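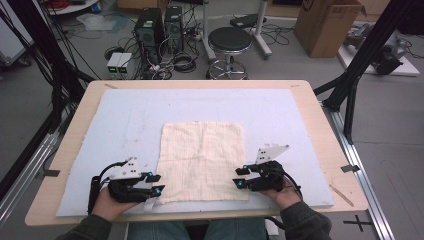 Progress report to Hostari: Gallthorpe cell, period ending May

Prepared by Ott Dzene, cell supervision

1. Condition of the cell

The Gallthorpe cell remained in service throughout the period. The hand-held grippers were inspected before each session. The jaws were checked for free travel and the screws on the marker plates were tightened where required. One gripper cable was replaced with a part supplied by Pavliuk.

The foam sheet on the table is to be renewed after every 200 cloth folding runs - the present sheet is still within that limit.

2. Work completed

A total of 376 runs were recorded, against a target of 200 agreed with Hostari. Each run begins with the cloth in one of 2 starting states, flat or crumpled.

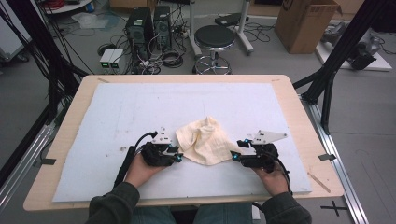 Crumpled starts place more strain on the fingertips, and the inspection interval for these parts has been shortened accordingly.

3. Outstanding matters

Cable routing on the floor behind the table requires attention. Cotix has been asked to quote for trunking - no reply had been received when this report was closed. No change to the approved budget is requested.

3 shares | 0 comments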